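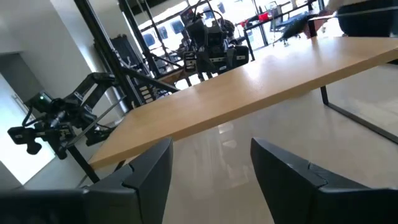
MEDIA RELEASE | FOOTBALL

Bandville names its side for the August final against Flirnley

G'day all, Iraklis Zervas here, coach of the Bandville seniors. The club asked me to put out a few words on the final, and I said yes before I found out they wanted it by lunchtime, so forgive the rambling!

First, the news you came for. We've made 2 changes from the side that got home in the semi. Our centre half-forward is back after a month out with his hamstring, and our young left-footer off the half-back line comes in for his first final at any grade. I rang him at work to tell him and he went so quiet I thought the phone had dropped out. He's earned it. His kicking has been the neatest at the club since the bye, and on a ground as wide as Flirnley's I want as many neat kicks as I can get.

The two lads who've missed out trained the house down and I won't pretend those were nice chats to have. They'll both travel as emergencies, and if the weather turns ugly one of them could still come in as an extra tall.

Now, Flirnley. We've played them twice this season for one win each, and the one we lost was by 4 points after we led at every change. I've watched the last quarter of that game more than is good for me. We stopped running, they got on top at the stoppages, and their ruckman had a day out (what a player he is, I'd have him in our colours tomorrow). So we've spent a fair bit of time on centre bounces, and my onballers are thoroughly sick of the sound of my whistle.

I do want to mention our captain, who runs out for game number 200. He started as a skinny kid on the wing, got moved to full-back when we were short one winter and has basically never left. He's kicked three goals in all that time and can describe each of them in detail. He'll lead the boys out with his two daughters, so please be in your spot before the first bounce if you can!

Thanks as well to Grarkar, who have signed on as our jumper sponsor for another season, and to the crew at Lema, who are covering the supporters' coach. There are still seats going. It leaves the Bandville clubrooms at 10.30 am and heads home half an hour after the presentations, win or lose. Put your name down at the bar or ring the club office.

We had 455 people through the gate for the semi, our best home crowd of the year, and the noise in the last ten minutes was worth a couple of goals to us. Flirnley will have their lot along the fence on the scoreboard side, so I'd love to see our colours filling the other wing.

Reserves start at 11.45 am, seniors at 2.15 pm. The team sheet goes up in the clubroom window after our last training run, and I'm happy to chat to local media once the boys have had their tea.

Go Bandville!

Iraklis Zervas
Senior coach, Bandville Football Club

Media enquiries: Bandville Football Club office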